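Keeping dark doors and shiny floors looking decent

3/7/20
By Weronika Michalski

We painted half the house in January and I've been cleaning up after my own colour choices ever since!
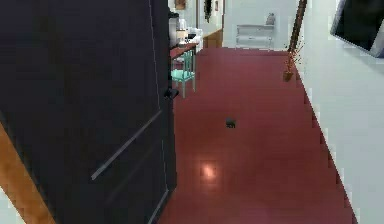

Dust is my sworn enemy, and I've tried every cloth in the cupboard on it (old singlets still win, washed without fabric softener so they don't leave a film). I do the skirting boards first, then the tops of the door frames, and the floor goes last. Gloss is the fussy one. A navy door shows every streak once the light hits it, and a dark red floor with a polish on it will throw the glare straight back at you, so I wipe and mop with hardly any water – wring the cloth till your wrists complain, then wring it again. For the door I put 8 drops of dish soap in half a bucket of warm water, go top to bottom, and buff with a dry singlet before it has time to dry by itself.

Handles get grubby way faster than the door does. I give ours a quick once-over whenever I'm walking past with a cloth, and a cotton bud gets into the groove behind.

Squeaky hinge? Rub a bit of candle wax on the pin. My neighbour swears by olive oil, but mine went gummy and grey.

Oh, and keep a labelled jar of the leftover paint for chips. I've used mine twice already.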